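OK so a few of you asked what I've been doing since November besides complaining. Mostly one thing: rewriting the part of our planner that decides what to pick up first. Small thread, a bit nerdy, sorry in advance

Quick background. Our stack at Plindgate has a perception node that spits out object poses, a task planner that puts the jobs in order, and a motion planner that figures out how the arm gets there. The first and last ones are in decent shape. The middle one was me and a giant if/else file I wrote in a hurry

The old logic was "grab whatever is closest to the gripper." Works great in sim! Falls over as soon as one thing is sitting inside another thing, cause it'll happily go move the bowl with the stuff still in it

So the new version (I named it Brirnard, don't ask, Eilidh Gunn voted against) builds a little graph first. Nodes are objects, edges are "inside," "on top of" and "blocks the path to." Then it sorts the graph and only hands the motion planner things that are free to move

Sounds simple, took me 6 weeks. Most of that was the "inside" edge. From an overhead camera, inside and behind look pretty similar if your depth is noisy, and ours is noisy on anything see-through

Ruaridh Laing had the good idea here. Don't decide from one depth reading. Keep a probability on each edge, update it every time a new point cloud comes in, and don't commit until it's been stable for 30 of them. I'd been thresholding a single one like an animal

Second thing I got wrong: I was replanning from scratch every time perception twitched. An object's pose would wiggle by a hair, the graph would rebuild, and the arm would stop halfway and think about its life. Now there's a cache, and we only replan if an edge changes. Pose wiggles go straight to the motion planner and that's its problem

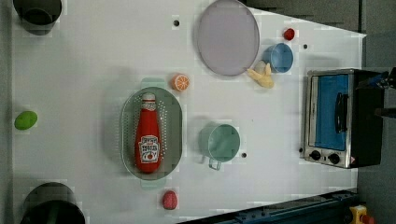
Containment edges are still where most of my test layouts go, and a kitchen set is mean in all the right ways. The ketchup bottle lying in the colander is the case I care about: the bottle has to come out of the graph first, and the colander stays locked until it does. The colander is translucent too, so it's the depth problem and the ordering problem in one object, lol

Tomoyo Fujimoto wrote a replay tool so I can step through the edge probabilities next to the logs. It has already found 14 bugs and I'm only a little embarrassed. Six of them were the same bug

Next up is doors. An oven door is an edge that changes when you act on it, and my graph assumes edges only go away when you move an object. Skye Dow thinks I should just model the door as an object. I think that's gonna bite us with the hinge limits, but I'm trying her way first

If you've done task planning with articulated stuff please yell at me in the replies, I'd love to see how you set up your state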